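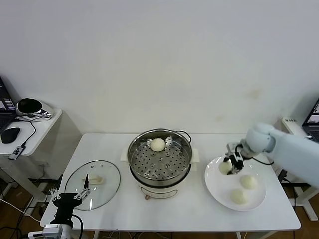

The fault I want to talk about is a grip fault on the right arm of the Ulthorpe cell, and it cost us most of a week. The job is the steamer job: lid off, buns in or out, lid back on. Most of you have seen it running. The left gripper deals with the glass lid, which lies upside down beside the pot, and the right one handles the buns, between the big white plate and the perforated tray. Buns are soft, so the closing force on the right is set low. The lid is heavy and slippery, so the force on the left is set high. Remember those two settings.

Next point. What happened.

On Wednesday, August 12, 2020 the right gripper closed on a bun and kept closing. It crushed the bun, reached its end stop and stayed there with the motor pushing. The arm then carried on to the next position as if all was well. We had 3 of these in one afternoon. No one was hurt, but a person's finger could have been where the bun was.

Pause here. Ask who has had a gripper fail closed.

Cause. We blamed the force sensor first and swapped it. No change. Then we blamed the cable along the arm. No change. The real cause was the restart. After a power dip the Cemby controller loaded one settings file for both arms, and it was the left arm's file. The right gripper was running at lid force. The log said "settings loaded" and we took that as good news.

What we changed. Each gripper now reports its own serial number and the Herkus software checks it against the file before the arm can move. Force is capped in the gripper itself as well. If the fingers close further than 8 mm past first contact, the arm stops and waits for a person. We ran 100 restarts after that, 20 of them with the wrong file put in on purpose, and all 20 were refused.

Still open: the stop leaves the lid in mid-air if the left arm is holding it. Dwivedi are looking at a slow set-down. Take questions on this before moving to the cabling slides.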